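Marichka Karpenko
Posts in this thread: 8

1/ I've been trying Otix, the two-arm simulation kit from Pruma, since June and I have a lot of feelings about it. Mostly good ones! Thread for anyone thinking about a license.

2/ What you get: a simulated workbench, two arms, a set of colored cubes, and a scripting panel. No hardware needed. I run it on my regular work desktop and the fans barely complain.

3/ The starter task is cube handling, and I love it more than I should. You give each arm its own goals and they share one table, so you have to think about who reaches where. 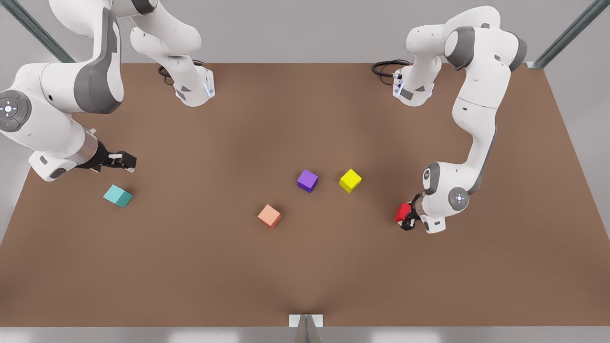 4/ Cameras. You can put a view up by the fingers as well as the wide one over the table, and switch between them with a single key. This is my favorite part of the whole kit (Eliseo Ponce told me it would be, and he was right).

5/ Why I like the close view so much: from far away every approach looks fine. Up close you see how much room you really have on each side of a block, and whether its neighbor is going to be a problem.

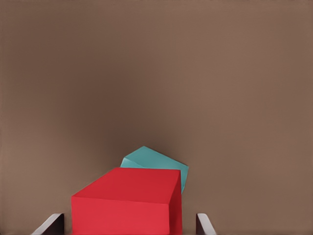
I now check every grasp this way before I let a script run overnight. My longest batch so far was about 3000 tries and I woke up at 6 am just to look at the log — no regrets.

6/ Stuff I'd change: the docs for the joint limits are thin, and saving a table layout takes too many clicks. Undo also forgets cube colors, so name your cubes early.

7/ Support has been great. I wrote in about a timing bug between the arms, and Yaroslav Shevchuk sent back a patched build plus a little script to test it with. Fixed!

8/ Would I pay for it again? Yes, easily, especially for teaching or for trying ideas before you book time on real arms. Next I want to get a clean handover from one arm to the other. If you've done that in Otix, please send me your settings!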